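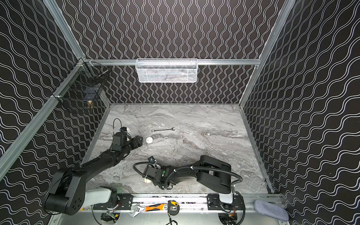
Wire-mesh baskets above a gray marble-patterned tabletop.

Masov to take small electronics at libraries and fire stations

15/05/2026

Masov residents will be able to drop off earbuds, old phones, electric toothbrushes and other small battery-powered items at 13 public buildings starting at the end of the month, the city said Friday.

The drop-off points replace the twice-yearly collection day at the Rangel Road transfer station, which has been the only free option in the city for items with built-in batteries. The last collection day was held in the fall and will not be repeated.

Locked metal bins will be placed inside all five branch libraries, six fire stations, the senior center and the lobby of City Hall. They can be used whenever the buildings are open. There is no charge and no need to show proof of address.

"People have a drawer at home with this stuff in it, and the drawer is full," said Simone Fontes, who manages solid waste for the city. "We were asking them to hold on to it for six months and then drive across town on a Saturday morning. Most of them didn't."

Fontes said the growth in tiny rechargeable devices was the main reason for the change. Wireless earbuds are a particular headache for sorting crews. Each set has three batteries, one in each earbud and a larger one in the charging case, and all of them are sealed in. The sets are small enough to slip through the screens at the transfer station and end up in the glass or the paper.

Lithium batteries that are crushed or punctured can catch fire. Masov had four fires in collection trucks last year, the city said, and one of them closed a lane of Rangel Road for most of an afternoon. No one was hurt. Drivers are trained to dump a burning load in the street so that the fire does not reach the fuel tank, and the cleanup in that case took longer than putting out the fire.

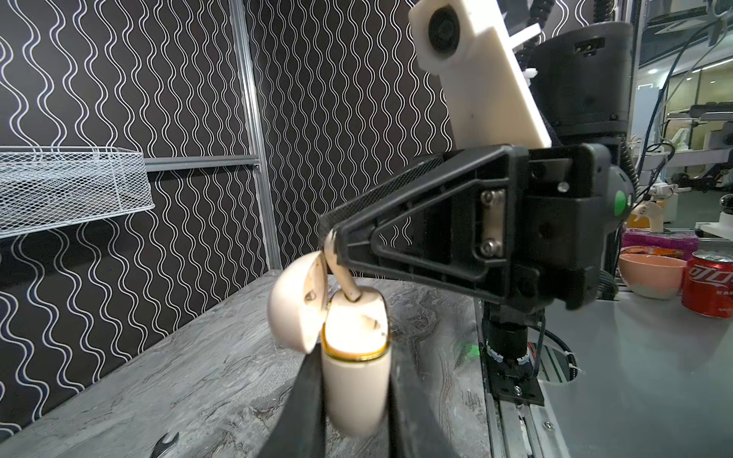 A cream-colored earbud and its charging case with the lid open.

Residents should leave earbuds in their case and put the whole set in the bin, Fontes said. Single earbuds are also accepted. So are cases on their own.

The city tested the idea over the winter with one bin at the Lilletti branch library. A total of 346 items were left there, the largest share of them phones and chargers. Staff also found two hair dryers, a box of audio cassettes and a working digital camera, which was returned to its owner after a notice was posted at the front desk.

Items collected will go to Mivitz, a recycling company that already handles computers and monitors from the city's offices. Under a two-year agreement approved by the City Council on Wednesday, May 13, the company will empty the bins every week and pay for the bins themselves. The city will pay a fee by weight. Fontes said she expected that cost to be lower than the price of staffing the old collection days, when overtime and traffic control are counted.

Sugeng Mandagi, operations manager at Mivitz, said the company would test phones and tablets first to see which could be resold. Anything with storage on it is wiped or shredded, he said, but residents should erase their own devices and take out memory cards before dropping them off.

"We do it on our end no matter what," Mandagi said. "It's still better if you do it at home, where you know what's on there."

Earbuds are a different matter. Mandagi said there was almost no resale market for used sets, and that they were slow to take apart. Most will be shipped whole to a plant that recovers cobalt and copper from the batteries. The plastic is not recycled at present.

The council vote was unanimous, although some members asked why the plan did not include schools. Fontes told them the school district had been invited and had concerns about storing batteries in buildings with children. The two sides are due to talk again over the summer. One member also asked about the west side of the city, where there is no library and only one fire station. Fontes said a bin at the Masov community pool was possible once the building reopens.

Fire officials reviewed the bins before the plan went to the council. Each one has a steel liner and a slot too narrow for a laptop, and holds up to 40 pounds of material. The bins must stand at least three feet from a doorway and may not be placed next to a heater or in direct sun. Building staff have been given a bucket of sand and a phone number to call if a battery starts to swell or smell.

Swollen or leaking batteries should not be put in the bins at all. Residents who have one are asked to place it outdoors on bare concrete, away from anything that can burn, and call the solid waste office. A crew will pick it up, usually on the same day.

The bins will not take laptops, printers, televisions, power tool batteries, smoke alarms or light bulbs. Laptops and printers can still be taken to the transfer station on weekdays. Power tool batteries are accepted at most hardware stores. Vapes are not accepted for now – the city is waiting for guidance from the state on how they should be stored.

Loose household batteries can go in the bins if the ends are covered with tape. Rolls of tape will be left on top of each bin, and Fontes asked that they stay there.

"The pilot location lost its tape four times," she said.

Putting batteries or battery-powered items in curbside carts is already against city rules. Drivers can leave a tag on a cart when they spot one, but no fines have been issued and the city has no plans to start. A flyer with the new locations will go out with the next water bill, in English and Spanish.

The first bins will be installed at the libraries, with the fire stations to follow over the next week. The bin at the Lilletti branch is already in place and will stay open through the changeover. It has been moved from beside the book return to the hallway near the restrooms.

Residents with questions can call the solid waste office on weekdays or ask at any library desk.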